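Lining the craft booth - paper or fabric?
Home > Making and Mending > Small Rooms and Workspaces

stitden_sal
Posted 30/04/2023
I have a three-sided booth on a bench in the back bedroom, open at the front, with aluminium posts in the corners and plain board between them. I want to cover the walls in something with a small pattern, as bare board looks grim and shows every mark. The back is 119 cm wide and the sides are 63 cm deep. I can get wallpaper from Fleslow or a cotton from the market in Skedcombe. Which would you use, and what would you put on the worktop? Budget is not big.

marrowfat
Wallpaper every time. Fabric holds dust and you can't wipe it. I did mine with a vinyl paper and it has had glue and tea on it and come clean.

K Chauhan
I would go the other way. Paper bubbles on board unless you size it first, and it tears where it meets a metal post. Fabric can be pulled tight and tucked behind the post. I stapled mine at the back and it took one evening.

marrowfat
It only bubbles if you rush it. Size the board, leave it overnight, then paste.

K Chauhan
I did leave it overnight. It bubbled.

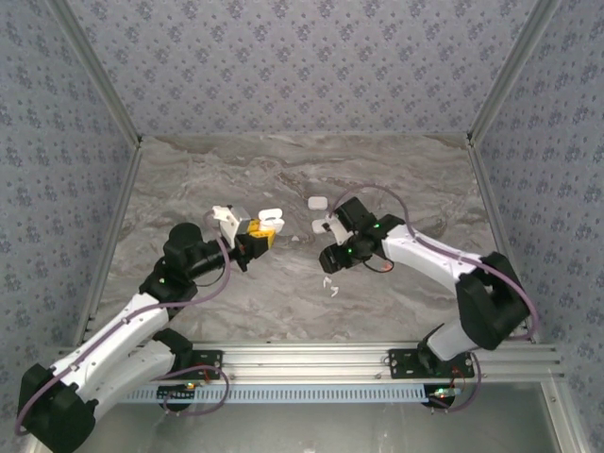
tolly481
Small prints are easier to live with than big ones in a booth, whichever material you pick. With a large flower you end up with half a bloom at each post and your eye goes straight to it. The little floral clusters on those walls are darker than the background but still in the same grey-blue, and they repeat closely enough that a cut at the corner post wouldn't bother me. I'd look for something like that. The grey marble-look top goes with it too, though I'd want mine plainer for sorting beads.

stitden_sal
I like that blue a lot. Is a swirly top a nuisance for finding things you've dropped? I do mostly small boxes and lids, some of them white.

tolly481
White is fine on mid grey. Clear beads and silver findings are the trouble, they vanish on any pattern. I keep a square of dark felt for those and roll it up afterwards.

pegboard_ron
Don't buy a real stone top if that's where this is going. A mate of mine put a slab on a Xiong bench and the legs bowed. Sticky-back marble vinyl on a sheet of board does the job. Start at one end, peel a bit at a time and push the air out with a ruler.

marrowfat
Agree on the vinyl. And if you're happy to wipe the top down, why not the walls as well? I still don't see the case for cloth.

K Chauhan
It takes the echo off, and it doesn't shine under a lamp. I take photos of things to sell and a shiny wall gives me a white patch behind everything. For painting or gluing I would say use paper.

marrowfat
Fair enough on the photos. Mine is a matt vinyl so I don't get much of that, but I have seen it on the glossy ones.

stitden_sal
I do sell a few bits so that matters to me. Can fabric come off for washing or is it there for good once it's stapled?

K Chauhan
Staples come out with a flat screwdriver but it is tedious. If I did it again I'd use hook and loop tape along the top and bottom - then you can whip it off. Wash the cotton before you cut it or it will shrink and you'll have a gap by the post.
Kusum

pegboard_ron
Cut each wall as its own piece as well. I tried one long strip round all three sides and the pattern was running downhill by the time I got to the end.

stitden_sal
Right, cotton on tape for the walls, three pieces, and vinyl for the top. I'll get a sample of each before I buy the lot. Thanks all.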